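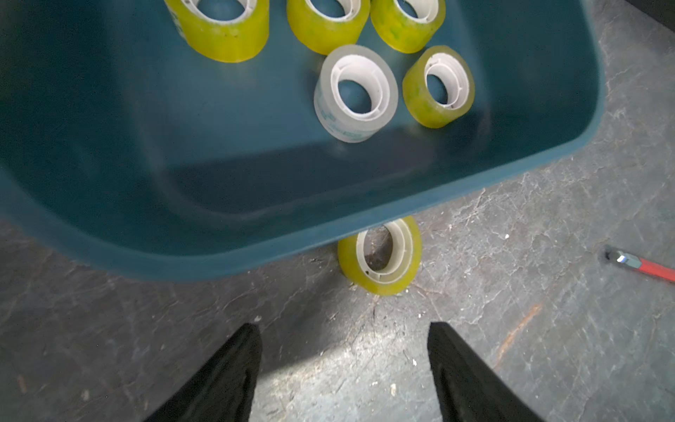
Werus Robotics Club: Frequently Asked Questions

General

What is the club?
Werus is an after-school robotics club for students in grades 9 through 12. Members build and program mobile robots with a single arm and enter them in the Dutano Pickup Challenge, which is held in December. The club is in its fourth year. The faculty adviser is Hermenegildo Montes, who also teaches the intro programming elective.

Do I need experience?
No. New members start on the fall training track, which covers wiring, basic Python and shop rules. If you have already taken the programming elective you can skip the Python part, but everyone does the shop rules.

When and where do you meet?
Tuesdays and Thursdays from 3:30 to 5:45 in the old auto shop. Enter from the parking lot side. In the six weeks before the competition we also meet on Sunday from 1:00 to 4:00. Sunday sessions are optional for first-year members.

What does it cost?
Dues are $88 for the year. That covers a shirt, safety glasses and your share of the competition entry. If dues are a problem, talk to Mr. Montes and they will be waived. You don't need to fill anything out.

The challenge

What does the robot have to do?
This year's task is cleanup. Rolls of packing tape are put on the floor and the robot has to get them into a plastic tub. Each run lasts four minutes. The first minute is autonomous and the rest can be driven by a student with a controller.

How is it scored?
A roll inside the tub when time runs out earns full points. A roll resting against the outside of the tub earns nothing, even if it is under the rim. A roll that was in the tub and gets knocked out also earns nothing. Tipping the tub ends the run, and you keep only the points you had at the 60-second mark.

Does the type of tape matter?
The rules say clear packing tape and leave it at that. We practice with the yellowish kind and with a frosted white kind. The two look quite different to the vision code, so please don't pull one kind out of the practice set. Last season our detector was trained almost entirely on yellow rolls and it drove right past the white ones at the first scrimmage.

How does the robot see the rolls?
There is a small camera at the wrist, just behind the gripper. It sees what the gripper is about to reach. The software looks for the ring shape and the hole in the middle. A roll close to the tub is the hardest case, since the rim hides part of the ring and puts a shadow on the floor. Duyên Triệu is leading the work on this and could use one more person who is comfortable with OpenCV.

Where do the training pictures come from?
We take them ourselves in the shop. The current set has 3,000 labeled pictures. Labeling is done in pairs, and a second person checks every batch. First-year members all do one labeling shift per week until the set is frozen in November.

Why is the gripper designed that way?
We use two fingers with slanted tips. Flat, square tips kept hitting the rim of the tub on the way in. The slanted ones get closer to it, though they give up some contact area. Niilo Tuominen keeps the drawings and the spare fingers. See him before you take a set off the arm.

Can we change the gripper during the season?
Yes, until inspection week. After that you may replace a broken part with an identical one and that is all.

Shop rules

What should I bring?
Closed shoes, a laptop if you have one, and something to tie back long hair. The club has six loaner laptops. They stay in the shop.

Can I leave tools out between runs?
Screwdrivers and other hand tools go back on the board before the arm is powered. The floor around the tub counts as part of the work area. If you notice something on the floor while a run is going, call stop and wait for the driver to let go of the controller before you reach in.

Who can power the arm?
Anyone who has passed the arm check. It takes 20 minutes and is given by Khang Khổng on Thursdays. Until you pass, you can code, label, drive the base and do assembly.

Does the floor need to be cleaned up for practice?
Sweep it at the start of each session. The scuffs and marks are not coming off, so please stop trying. The competition floor will have its own marks and the detector needs to handle them.

Parents and travel

Do students miss class for the competition?
One day, the Friday of the event. Absences are excused if the permission form is in two weeks before.

Is there a way to help?
We need drivers for the equipment and people to bring dinner on late nights. Email Hằng Phan, our parent contact, through the school office.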